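Dec 1, 2024

First of the month, so I did the accounts, and then I did them again in a different pen in case that helped. It didn't. The heating bill is 205 and the dentist is 166, and between them they have eaten the money I set aside in September for what I grandly labeled "winter treats."

Slept badly. The upstairs neighbor has taken up some kind of exercise that involves dropping a thing, walking away from it, and coming back to drop it again. I lay there composing a note. By four in the morning the note had three paragraphs and a closing quotation. By breakfast I'd decided to say nothing and buy better earplugs, as I have decided every month since I moved to Waltberg.

Walked down to the Benítez bakery for bread and came home with bread and a tray of almond things. The almond things are for guests. I have no guests coming. I've had two so far and they were slightly stale, so really I'm protecting the guests.

The chorus sings in 3 weeks and I still can't find my note in the second piece. I know where it is on the piano. I know where it is when the woman on my left is singing it. On my own I arrive somewhere in the neighborhood, look around, and hope to be let in. We practiced for two hours this afternoon in a church hall with one working radiator, and the altos had got there early and sat on top of it. I kept my coat on and sang into my collar. The director said the back row sounded "warmer" today, so maybe the coat is the answer.

Siko the cat has stopped eating the expensive food. She ate it for exactly as long as it took me to order the big box. Now she sits next to the bowl and looks at the wall, like somebody waiting for a bus she doesn't think much of. Tried warming it up. Tried the blue dish. She ate a corner of my toast and went to bed.

Read some more of the Fondton book, the long one about canals. I'm on page 681 and they are still arguing about where to dig. I've grown fond of it, though I couldn't tell you the name of a single canal. It's very good for the last half hour of the day, when I want to feel that other people's projects are also behind schedule.

Must do tomorrow: return the library DVDs, call about the gutter, find the Christmas card list — or admit that it's gone and write to whoever I can remember. I suspect I'll get fewer cards back and save on stamps, and that can go toward the dentist. 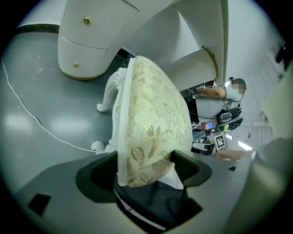 Anyway, the gutter. It has started dripping on the exact spot where I stand to find my keys, so I'll call first thing, before I lose my nerve and buy a hat.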